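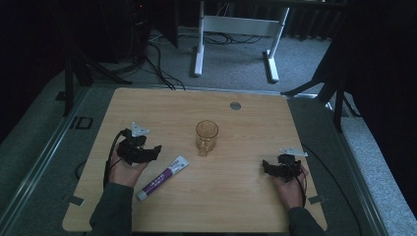

Tinted lip balm

Tinted lip balm is a lip balm with a bit of colour in it, and I've been wearing one nearly every day since school, so I've got opinions. It sits somewhere between a plain balm and a sheer lipstick. Most are made from waxes (beeswax, or candelilla if you want a vegan one), an oil such as castor oil, a butter, and a small amount of pigment.

Types

Sticks are the easiest to carry and give the neatest edge. Pots feel lovely but you need clean fingers! Squeezy tubes are usually glossier and a bit softer. My favourite stick is the Justwood one in Mota, a brownish rose, and my friend Raquel Barreto swears by the Etbridge pot, which I find far too sticky.

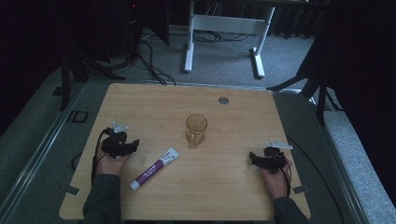 Wear time is short compared with lipstick, and a hot drink will take most of the colour off. The waxes cling to smooth surfaces too, so you'll leave a print on a rim. A clear glass like the one on the table here, with its slightly amber tint, would show every smudge of berry or red, though a peachy nude is harder to spot. I blot once on a tissue before I drink anything and top up afterwards.

Storage

Balms soften in a warm handbag and can go grainy when they set again, particularly the ones with lots of shea butter. Mine went like that in October after a day on the car dashboard. It still worked, it just felt like sugar for the first few swipes.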